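Stiradari Shop > Kitchen > Wraps and Covers

The Kao Beeswax Wrap, Set of Three

Small, medium and large. Ships in a cardboard sleeve.

Hi, it's Pin-yu Ng, and I make these. If you've landed on this page you probably have a drawer full of cling film, half of it stuck to itself, and you'd like a bit less of that in your life. Same as me a few years ago! I started waxing cloth on my mother's ironing board, ruined the ironing board, bought her a new one, and kept going. The Kao is the wrap I sell the most of, and it's the one I'd hand you first if you came by the workshop.

It's plain cotton, cut with pinking shears so the edges don't fray, and coated with beeswax, pine resin and a little jojoba oil. The wax keeps the air out and the resin gives it grip. You press it around a bowl or half an onion with both hands, wait a few seconds for it to warm up, and it holds the shape when you let go. It feels slightly tacky the first week — that settles down.

What's in the set

The small one is for lemons, cut avocados and the end of a block of cheese. The medium does sandwiches and most cereal bowls. The large is for a loaf, or a head of lettuce, or a big salad bowl if you're taking it next door and not across town. I get asked for an extra large all the time. We have one, it's called the Drandum, it's 16 inches square and it has its own page because it needs a thicker cloth.
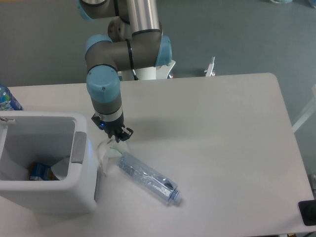 I fold them in thirds and keep them in the same drawer as the dish towels. Some people roll them up and stand them in a jar, which looks nicer, and if you have the counter space go for it. Just keep them away from the stove. I once left two on top of the toaster oven and had to scrape them off with a credit card (an expired one, thankfully).

Looking after them

Cool water, a drop of mild dish soap, a soft cloth or your hand. Hang them over the faucet or the dish rack to dry. No dishwasher, no microwave, no hot water, please! Heat melts the wax and then you've got a greasy rag and a cloudy sink. If you've got a very hot kitchen in summer they'll go floppy in the afternoon and firm up again overnight, and there's nothing wrong with them.

Don't use them on raw meat or raw fish. You can't wash them hot enough afterward. For those I use a lidded glass dish, and so should you.

Used most days, a set lasts me 12 months before it stops clinging properly. You'll see little white crease lines well before then, and those are fine. When the cling goes, lay the wrap on parchment in a low oven for a few minutes until the wax looks shiny all over, then lift it by two corners and wave it around until it sets. That usually buys you another couple of months. After that I cut mine into strips and use them as fire starters for the camp stove.

Patterns

Right now there are three: Fern, Brick Stripe and plain Oatmeal. Fern is printed for us in runs of 1000 and we're getting to the bottom of this one, so if you want your wraps to match, order them together. The next run will be a bit greener. Brick Stripe I love and hardly anyone buys, so there's plenty. Oatmeal shows beet stains and I'd steer you away from it if you eat a lot of beets.

Things people email me about

Does it smell? Yes, a little, like honey and pencil shavings. It fades. Bread doesn't pick it up, but very soft butter might, so I keep butter in its dish.

Is it vegan? This one isn't. Nallport, the small outfit that mills our cloth, talked me into trying candelilla wax, and I have test pieces hanging all over the workshop. They crack when it's cold. I'm hoping to have something I like by November, and I'll put it in the newsletter when I do.

Can you freeze it? For bread, up to a couple of weeks. Let it sit out before you unwrap it or the coating flakes.

Can I buy just the large? You can — pick "single" from the menu at the top. The set works out cheaper if you want two or more.

Shipping and returns

Orders in by noon go out the same afternoon. If a wrap arrives with a bare patch in the wax, send me a photo and I'll mail a new one. Keep the patchy one too and re-melt it in the oven as above; it'll probably come out fine. Unused sets can come back within a month.

Goes well with: the Drandum bread wrap, the Kao refresher wax bar, cotton produce bags (pack of 12).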